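4.2 What the recall surveys can and cannot tell us

The claim that people spend less when they carry fewer cards has been repeated so often that it is now treated as a finding. Our reading of the evidence is less generous. The Noltia survey, on which most later work leans, asked 305 shoppers to recall what they had bought over the previous 14 days and then to say how many cards they had with them on each trip. Both answers came from memory, and the second is the weaker of the two. Few people check what is in a wallet before leaving the house, and those who do may well be the careful spenders to begin with.

The Dotau follow-up tried to deal with this by asking people to move to a slim card wallet for the length of the study. Products of this type differ in size and closure, but they share a limited capacity and tend to leave part of a card showing (Figure 2).

Figure 2. Navy-blue leather card wallet with stitched edges and a light blue card showing at one side.

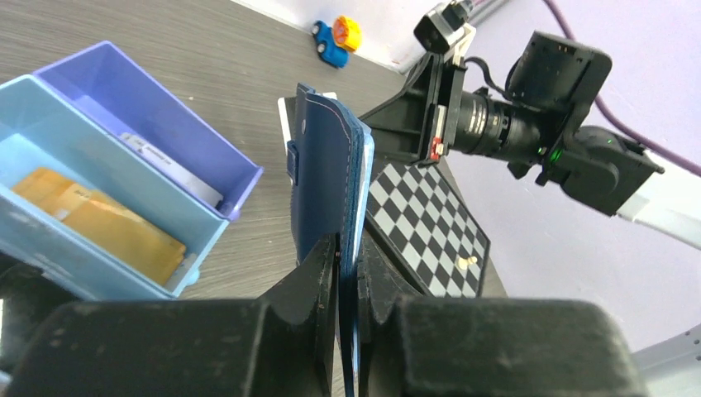

A drop in spending was reported in the first week. We are not persuaded that the wallet caused it. Anyone handed a new object and told that their purchases will be recorded has two reasons to behave differently, and the design gives no way to tell them apart. There was no group that received a new wallet of ordinary size, and no group that was simply watched. The second week, when the effect shrank, is passed over in a single line.

Phone payment raises a further problem. The Dotau authors left these purchases out on the grounds that they "do not involve the wallet". If people who left a card at home paid by phone instead, the missing spending would look exactly like restraint.

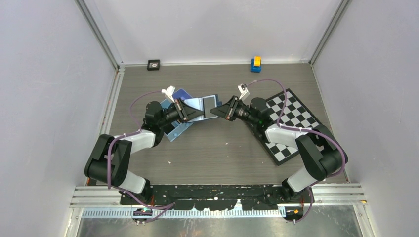 The Feltora diaries are better in one respect, as entries were made on the day of purchase. They are also very small: 20 households, of which 8 stopped before the end. The report compares the remaining households with their own first entries and says nothing of those who left. It seems at least possible that people whose spending had gone up grew tired of writing it down.

Amrani's pooled estimate does not rescue the claim. It gives the three studies equal weight and treats "cards carried", "cards used" and "cards owned" as one measure. We could not reproduce the headline value from the published tables, and small changes in how the Feltora drop-outs were handled were enough to remove it. For the rest of this paper we therefore treat the effect of card number on spending as unknown.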